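Brendum wire mesh tray, white – review

Posted 2018-01-29

Bought this for the table in the back room, which had turned into the place where post, chargers and seed packets go to die. Wanted something with sides. Not a box, had boxes. Paid 101 for it (kroner, not pounds, calm down) from Tralcombe's online shop, plus postage which I've chosen to forget.

Came in two days. Bit of card round the corners, one plastic bag, no instructions because there's nothing to put together. Would have liked a sheet with the measurements though. The website gives the outside size only and if you want to know whether A4 lies flat in it you are stuck. It does, by the way. With a finger's width to spare at one end.

The mesh is thin wire, square grid, white all over. Neat enough. I ran a cloth round the lot and it didn't snag anywhere, which my old one from Lindqvist did on every single jumper I own. Top rim is the good bit, flat and easy on the hands when you pick the thing up full.

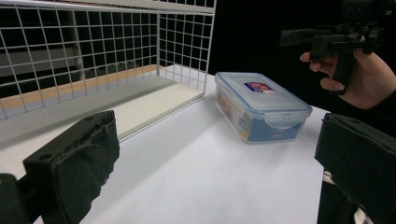 Does it slide about on a smooth table?

A little when it's empty, hardly at all once there's some weight in it. I stuck four felt pads under mine, the cheap sort off a roll, and it has stayed put since.

Right, the floor of it. This is what I was fussy about. Wire bottoms are useless for anything small, pens go through, stamps go through, and you end up cutting a bit of cardboard to fit and it looks dreadful. The Brendum has a proper flat white base so small stuff stays where you leave it. Wipes clean. Had a tea spill in week one and no mark, though I did get to it fast. Crumbs collect in the corners and you need a dry paintbrush or similar to get them out, a cloth just pushes them furhter in.

White on white. My table is white too and I wasn't sure, thought it might look like a dentist's. It's fine. Disappears a bit, which suits me. If your furniture is dark it will stand out a lot more and you'll see the dust on the wires.
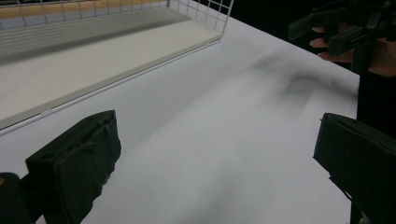
Strength next. I've had about 2 kilos of paper and a stapler in it since before Christmas and the sides haven't bowed. Wouldn't stand on it. Nelli Leinonen left a comment under my last review asking if these stack – I only have the one so can't say, but the rim is flat so I'd guess a second would sit on top without much fuss. Ask the shop before you buy a pile of them.

Moans. Price for the larger size is silly, nearly double for not much more room. Only comes in white as far as I can see, the Grernstead one does a grey and a green but has the wire bottom, so no. And the sticker with the barcode was put right on the base and took hot water and a lot of thumbnail to shift. Why do they do that.

Would I buy it again, yes, probably will when the hall table gets its turn in March. Four out of five. One off for the sticker and the missing mesurements.

Will update if the paint chips.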